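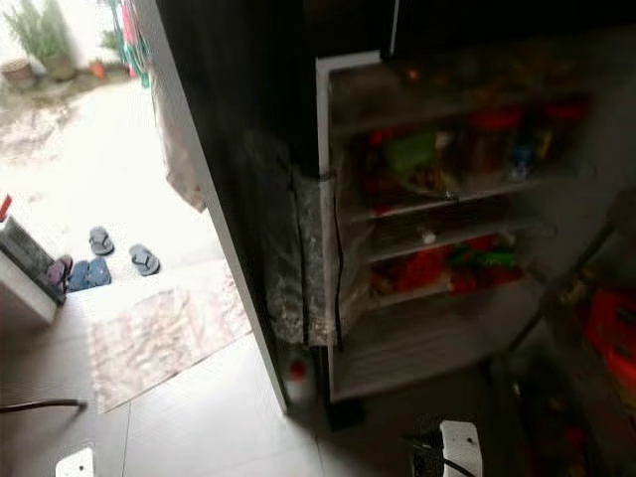
Page 5

Speaker notes - "Keeping a Small Shop's Memory"
Talk for the Sukberg local history evening, 27th July

Good evening, everybody, and thank you for coming out. Wait for the people at the back to find chairs. Say hello to anyone who has come over from Trullora, because that bus is no joke, and mention that the tea will still be hot afterward.

I want to talk tonight about small shops, and mostly about the paper and the talk they leave behind. I grew up in one. My parents' shop sold thread, lamp oil, soap, school notebooks, fish hooks and whatever else would fit, and the door stood open from the time my father got up until the time my mother told him to close it. I did my homework on a sack of rice. I'm telling you this so you know I come to the subject with a soft heart, and you can make allowances.

(Pause. Drink some water. You talk too fast at the start, you always do.)

When we think about the history of a town we tend to go to the town hall first. I did. I spent a whole winter there and I learned a great deal about drains. But if you want to know what people ate, what they could afford, who was getting married and who was having a hard year, you want the account book from the corner shop. The old shopkeepers wrote everything down. Some of them wrote it down in a way only they could read, and we'll come to that.

The first book I ever worked with came from the Lu store, which older people here will remember on the river road. It was a credit book. Each family had a page, and down the page went the sugar and the matches and the kerosene, and now and then a line through the lot when the harvest money came in. It had 90 pages, and I read every one of them at my kitchen table with a magnifying glass and a plate of toast. Please don't eat toast over old paper. I know better now.

(Read the sample lines here, slowly. "Sugar, half. Matches. Blue thread for the girl." Let them sit with the blue thread a moment.)

I've thought about that blue thread a lot. There's no name for the girl, only the family name at the top of the page. I asked around, and it was Ho-yin Tam who finally told me, over a very long lunch, that it must have been for a school uniform, because the school changed its collar that year and every mother in town was out looking for the same color. He remembered the fuss. His own mother had to unpick a whole collar and start over. So a line of four or five words opened up into a story about the whole town sewing at night, and I would never have had it from the book alone.

Which brings me to the main thing I'd like to ask of you. If you know a person who kept a shop, or swept one, or ran errands for one, go and sit with them. Bring something to eat. Take the book along if you have it, and let them hold it.

A few words about how to do that, for those who want to try.

Start with the day. Ask what time the door was opened and who opened it. I used to begin with "When was the shop founded?" and I'd watch people stiffen up as though they were back in school. Ask about the door and they're off - the bolt that stuck, the cat, the first customer who always wanted change for a big bill.

Ask where things were kept. People remember a shop with their hands. Tzu-hsuan Kong, who worked behind a counter from the age of twelve, couldn't tell me a single price, but when I asked her where the needles were she reached up and to the left without looking, and then she laughed at herself and had to wipe her eyes. After that she talked for two hours. She drew me a plan of the shelves on the back of a calendar, and I've brought it tonight. It can go around the room, but please pass it flat.

(Hand the plan to the front row on the LEFT. Last time it got stuck on the right.)

Ask about the marks. Nearly every shopkeeper had a private code for cost prices, so that they could bargain without giving the game away. Most often it was a word or a line of a song with no repeated letters, and each letter stood for a number. I've managed to work out 3 of these so far, and one of them was rather rude, so you'll have to ask me about it later, over the tea.

And ask what happened to the things that didn't sell. I love this question. There was always a box.

Now, the practical side. Over the last couple of years a little group of us has been copying these books under the name Jerunine, after the soap that seems to have been in every shop on this side of the river. We have over 90 items copied now. Some are proper ledgers and some are a few slips on a nail, nail included. We don't keep the originals unless a family wants us to. They come in, they're copied, and they go home again in a clean envelope with a thank-you note.

If you have something at home, please don't tape it, and please don't try to flatten it with an iron (somebody did, bless him, and it was a beautiful piece of writing before that). Keep it dry, out of the sun and away from the kitchen. A shoebox is fine. Put a note in with it saying whose it was and which street, in pencil, even if it seems obvious to you. It won't be obvious to your grandchildren.

(If running late, skip straight to the recording.)

I'd like to spend a minute on the talk that went on in these places as well, because the books don't hold that. My mother knew who had a cough before the doctor did. People came in for one egg and stayed until it got dark. When the shop on the hill closed, a lady told me she still walked up there for a month out of habit, with her purse, and then stood outside and walked home again. I didn't know what to say to her, so I asked what she used to buy. Candles, mostly, she said, and she had more candles than she could ever burn.

(Play the recording of Mr. Tam's street calls. It's 2 minutes. The volume needs to go nearly all the way up. Don't talk over it.)

He did the fish seller and the knife man in one breath there, and I still don't know how.

We'll be holding a copying day in November, in this same room, and you're welcome to bring anything at all, or bring nothing and come for the company. There's a sheet by the door for names. If your handwriting is like mine, please print.

Questions now. Repeat each one out loud for the back. Someone is bound to ask about the rude one.

Thank the kitchen. Get the calendar plan back before people leave.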